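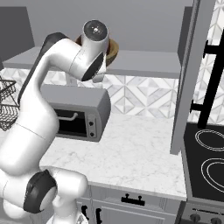
1/ Mavow wants $15 a month to keep you sober

Somebody in my home group passed around a flyer for it. Daily pledge, a streak counter, a "coach" who texts you at night. I've been off the drink 3 years and I had questions.

2/ The flyer says 286 members "completed the journey." Completed what? How many signed up? Over how long? I wrote and asked. I got back a coupon code.

3/ I'm not against apps. I had a day counter on my phone the first winter and looked at it plenty. But it was free, and it never told me I was cured.

4/ Then there's the upgrade. The Condus weekend retreat, up to 2,000 dollars, payment plan available. People fresh out of detox don't have that kind of money — and they're the ones getting the emails.

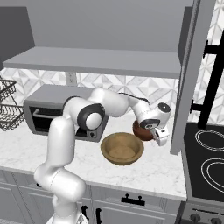

5/ I asked Higinio Aguirre what he made of it. He's sponsored men for longer than I've been dry. He said if it gets a fellow through a Tuesday-type night, fine, but ask who picks up when the card is declined.

6/ So I asked Mavow that too. Their answer: the account is "paused." The coach stops texting. The streak goes back to zero.

7/ Maybe it helps some people. I'd like to see that written down by someone who isn't selling it. Until then I'm at the Nicholas Street meeting, 7 p.m., coffee's bad, a dollar in the basket if you have one.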